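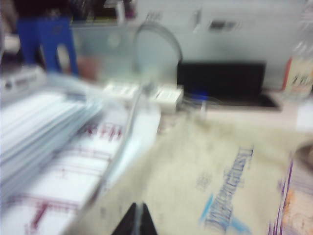 Page last changed: 20 Jun 2023

Packing bench, Durkport. Notes on the arm, continued from the last page.

Ran the morning's order slips by the old method and the afternoon's with the Tarix arm doing the pick. 194 orders all told, 5 kicked back to a human. The human was me both times I was at lunch.

Bench as it stands: paper stack and the form with the red printing on the left, cloth bag lying flat next to it, and past those the power blocks, cables and the black thing on its tray. The arm has opinions about all of it. Paper it treats as one solid object until it isn't. Cloth is worse - a flat bag has no edge worth speaking of, and whichever way I lay it down, the grip point it picks is some other way.

Santosh Chaturvedi asked what has changed for us. Less walking, for a start. My knees have voted in favor. Against that, I now tidy for a machine. I used to leave things where my hand would find them next, and that map was in my head and cost nothing. Now the map is taped up by the door and we all argue about it. Charvát wants paper on the right. Charvát is left-handed and I think has not told the arm.

The quote from Woslow said 1000 picks between adjustments. We are adjusting rather sooner. Two people now do the job of one and a half, and the half was me in the afternoons.

To do:
- shorter cable run, or at least tie down the gray one
- slow the wrist on the approach to the paper, it swings over there like it's late for a bus
- ask who signs the red form if the arm packed the bag. Santosh says whoever is standing nearest. Moved my chair.
- new hours for the bench start in July, get them in writing

Left the slow setting on overnight. Charvát, please don't touch it before I'm in.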